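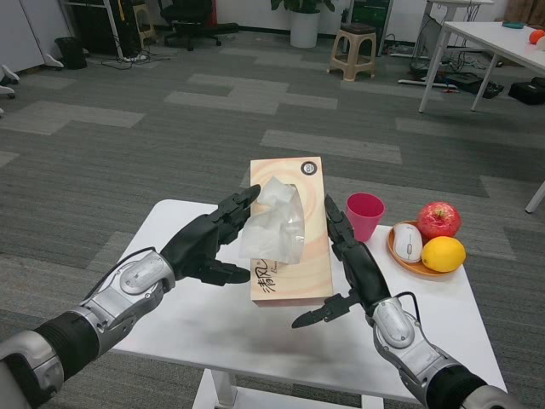 Every desk should get its own box and be done with it, one reader wrote to the Troltbridge newsletter in July, after the second floor of the Nair building ran out of tissues for a whole morning. The message drew more replies than the notice about the parking lot, and the building office has now changed how tissues and other small supplies are handed out.

Starting this month, tissue boxes will be placed on the small shared tables instead of being kept in the supply closet by the elevators. The building has 27 of these tables, spread over 2 floors, and each will have one box at all times. Spare boxes will stay in the closet, which is unlocked from 7 a.m. until the front desk closes.

Under the old system, anyone who wanted a box had to sign for it. Tenants said the sheet was often full or missing its pen, and some offices took several boxes at once so they would not have to come back. By the end of a normal month a few rooms had a stack under the desk and others had none. The office looked at limiting each firm to a set number, but decided that would mean more paperwork for a fairly cheap item.

Kistetti, the cleaning company that looks after the building, will check the tables during its evening round. Its crew already wipes the tabletops and empties the bins on both floors, so the boxes have been added to the same list. A box that feels nearly empty will be swapped out and the old one moved to the closet, where the last few tissues can be used up. The company has asked people to leave the boxes on the tables and to keep the slot facing up. Boxes have been turning up behind monitors, on windowsills and once in the refrigerator.

The building office has also said a little about what belongs on the shared tables. They are there for anyone to use, and over the spring they had become a place to put things down and forget them.

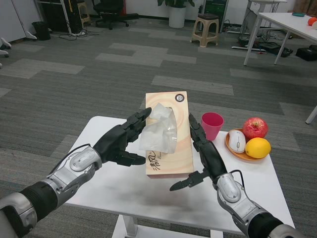
Cups, plates and fruit are fine during the day — the office has no plan to stop people from eating at the tables — but they should go home or back to the kitchen by 6 p.m. Computer accessories left overnight will be taken to the front desk and held for 20 days. After that they go into the common drawer, where anyone who needs a mouse or a cable can take one. Fruit left overnight will be thrown out. Apples and lemons keep well enough, but the crew can't tell how long a piece has been sitting there and would rather not guess.

Marks on the tabletops are a separate matter. The white tops show smudges easily, and several tenants have asked for a spray bottle and cloth on each floor. Those will be put in the kitchens next to the paper towels. Stains that don't come off with the spray should be reported to the front desk with the table's location, and Kistetti will treat them on its next visit. Please don't use scouring pads, which have already dulled two of the tables near the north stairs.

The change does not affect the meeting rooms, which have their own supplies and are stocked by the firms that book them. It also does not cover the Nudorley annex across the courtyard, where tenants buy their own tissues under a separate lease. Annex tenants who would like to join can add their name at the front desk. At least one firm there has done so.

Tissues will be ordered by the case from now on. The first order was for 52 boxes, enough to fill every table and leave the rest in the closet. The cost comes out of the existing supplies budget, and tenants will not see a new line on their bills. Unscented tissues were picked after complaints about the last brand, which some people found too strong in the smaller rooms.

The office will look at the arrangement again at the end of the season, when colds are usually going around and the boxes empty faster. Comments can be left in the tray at the front desk or sent in through the newsletter.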